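The sorting room at Goder used to be the loudest part of the building. Fourteen-hour stretches before the holidays were normal, and people went home with sore wrists. The company, which packs small wooden parts for toy and craft makers, handled 1557 orders in July with the same crew it had last year.

What changed is the bench work. Goder put in 2 small arms from a supplier called Stodetano in the spring, and a third is on order. They pick pieces by color and move them from one dish to another. They are slower than a practiced hand. They also keep going through lunch, and the crew has stopped doing the late shift.

No jobs were cut, according to the company. Three sorters moved to checking and repair, which pays a little more and means learning the control software, Lui. The training took 139 hours in all, most of it spent on what to do when a piece is dropped or lands in the wrong dish. Some of the older staff didn't like it. One asked to go back to hand packing and did.

The day now starts at 6:30 with practice runs on painted cubes — red in the red-rimmed dish, blue in the blue. A sorter stands by and writes down every miss. Real orders go on the bench only when the sheet looks clean.

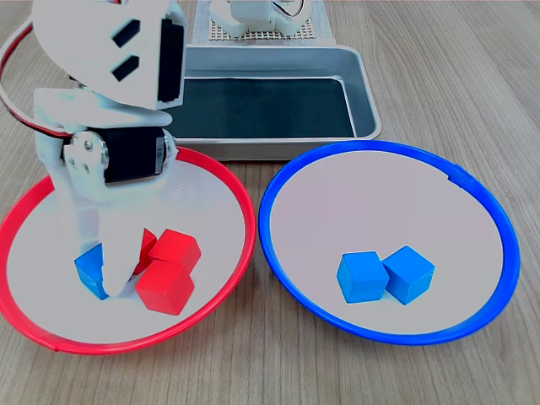

Workers at Bultum, a packing firm across the road, are less sure. They say the wrists feel better after a month of checking, but the eyes get tired, and they would like the breaks to be longer before any more arms come in. Goder plans to look at its own break times when the third arm arrives.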